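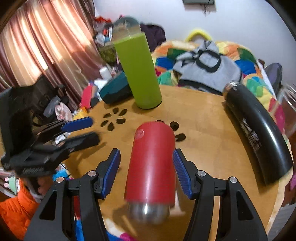 Red bottle between the pads, green and black bottles further on the table. A second gripper comes in from the left.

Keeping hand grippers in good order at home

Updated 3/15/25

I keep a pair of hand-held grippers with two linkage fingers each, blue rubber pads and a small camera. They are Verker grippers, the older type with the triangular openings in the outer arms. I use them on a normal house table with normal house things, so these tips are for a home and not for a laboratory. If you have a different model the screws will sit in other places, but the pads and the joints get tired in the same manner.

Before you begin

Let go of the trigger and take out the battery or unplug the cable. The spring in the handle is stronger than it looks and it can close the fingers on your thumb. I put a folded towel on the table and work on top of it. My table has decorative holes cut in the shape of a flower, and small screws go through these holes as if they were made for this. If your table is like mine, the towel is the first tip and the most important one.

You will need:
a 2 mm hex key
an old soft toothbrush
a lint-free cloth, the kind for eyeglasses
dish soap
a tube of light grease
cotton swabs
a jar lid or a saucer for the screws

Cleaning the blue pads

The pads have ribs, and the ribs are what holds a smooth bottle. Dust, hand cream and crumbs fill the space between them, and after this a metal bottle starts to turn in the fingers when you lift it. I clean the pads after every 300 grips. The counter in the software tells me the number, but if you have no counter, do it at the end of each day of work.

1. Wet the toothbrush and put one drop of dish soap on it.
2. Brush along the ribs, then across them. Along first brings out the long dirt.
3. Wipe with a damp cloth two times. Soap that stays in the ribs is worse than the dirt.
4. Leave the fingers open for 30 minutes before you use them again.

Do not use alcohol every time. I did it for one winter and the pads became hard and shiny on the upper end, where most of the contact is. Alcohol is fine for a sticky label rest, on a cotton swab, only on the spot. I also tried Clisitz, the orange degreaser for ovens, and I advise against it. It took the color out of the pad and left a smell in the room for days.

Changing the pads

A pad is finished when the ribs are flat in the middle, or when you can lift a corner with your fingernail. Change both pads of one gripper on the same day. One new pad and one old pad will push the object to the side, and you will search for the mistake in the linkage where there is no mistake.

Peel the old pad slowly from the top end down. If it breaks, warm it with a hair dryer at the low setting. Clean the glue from the finger with the cotton swab, press the new pad on and close the fingers around something soft like a rolled sock. Leave it closed overnight. Cúc Triệu, who taught me most of what I know about these tools, uses a peeled boiled egg to check the new pads the next day. I use a banana. Both are good because they show you a sharp corner.

The pivot pins

The silver round pins at the joints need very little care, but they need it on time. Every 500 grips I hold the gripper next to my ear and open and close it slowly. A dry joint makes a small click at the same place in each movement.

Put the grease on the tip of a toothpick and touch it to the edge of the pin, both sides. Work the fingers 20 times. Wipe away everything that comes out, because grease on the joint travels to the pad, and from the pad to the next bottle. I have used sewing machine oil in an emergency. It runs too much, and I found it the next morning on the handle.

If the click stays, look at whether the short links between the inner and the outer arms are straight. Hold the gripper against the window and look at the two triangular openings. They should look the same on left and right. When one looks narrower, that arm is bent or its pin has moved out. A pin which moved out can be pushed back with the flat end of a wooden clothespin. For a bent arm I have no good tip – order a new one.

Screws

Tighten them in small steps, going from side to side, the same as with the wheel of a car. Tight means that the finger moves under its own spring and does not wobble when you push it sideways. If it moves slowly, you went too far, so go back a quarter turn.

A little paint of nail polish over the screw head and the arm will show you later if the screw has turned. Choose a light color, on the black arm you will not find a dark one. Thread glue is also possible, but take the weak kind. I bought the strong one from Ots by mistake and the screw is still in there today.

The camera window

Fingerprints on the lens are hard to notice when you hold the gripper, and very easy to notice afterward in the recording. Breathe on the lens and wipe from the middle to the outside with the eyeglass cloth. No kitchen paper. Also wipe the ring around the lens, where flour and dust collect.

Look at the light in the room too. Shiny metal bottles throw a white line back to the camera when there is a window behind the curtain. This does not damage anything. I turn the bottle or move it a hand's width, and I do not try to fix it with the camera settings.

A short test with bottles

After any repair I do the same small test, always with drinking bottles, because they are round, smooth and do not break when they fall. Use bottles with different widths. Mine are red, green and a large black one, and the black one is the most difficult.

Lay a bottle on its side and close the fingers in the middle of it. Both pads should touch at the same moment. If the bottle rolls to one side before the grip, one finger is arriving early. Check the pads first, then the pins.

Then lift it a little over the table, count to ten and put it back. It should not turn. If it turns, clean the pads one more time before you change anything.

Last, do the same near the metal end. Metal is more slippery than the painted part, and a weak spring shows itself there.

Do the test with empty bottles. I know a full one is more realistic, but a full metal bottle on the foot is a bad reason to finish the afternoon.

Two grippers, one table

When two people or two hands work at the same table, the grippers will meet sometimes. Most of the scratches on my outer arms are from this. Agree on which one goes in first, and let the other one wait with open fingers. A small piece of tape in a different color on each handle also helps when you put the parts back, because worn pins should go back in their own joints. I mixed them once in November and needed a whole evening to get both grippers quiet again.

Scratches on the matte black surface are only ugly. Do not polish them. A crack is different – look around each pin hole with a flashlight, and if you see a fine line starting from the hole, stop using that arm.

Storage

Keep the fingers a little open. If you store them closed, the ribs press into each other and the shape stays in the rubber.

Keep them away from blankets, quilts and anything with loose threads. One thread around a pin is enough to make the finger slow, and it is difficult to see. Tweezers and patience.

Do not hang the gripper by its cable. Do not leave it on the windowsill in summer, the blue pads become pale and then they crack.

I keep mine in a shoe box with a piece of foam, with the spare pads in a small bag in the lid. A write-up by Tyson McIntyre suggests a silica packet in the box, and since I put one in I have seen no rust on the pins.

Questions I have received

My gripper closes but does not open fully. What is wrong?
Look for a crumb or a piece of old glue behind the finger, at the bottom where it meets the body. If there is nothing, the spring has jumped off its hook. Open the cover on a towel and put it back with tweezers.

Can I put the fingers in the dishwasher?
No. The glue under the pads goes soft and the pins come out dry.

Which grease is the best?
I use a white plastic-safe grease from the Kirkham hardware shop, a small tube. Any light grease that is marked safe for plastic will do the same. Do not use the thick yellow one for bicycles.

One pad wears faster than the other. Is it normal?
A small difference is normal if you always pick up from the same side. Turn yourself around the table from time to time. If the difference is large, do the bottle test and look at which finger comes first.

How long do the pins last?
My first set is still in use in the left gripper. In the right one I changed two pins, both after it fell on the kitchen tiles.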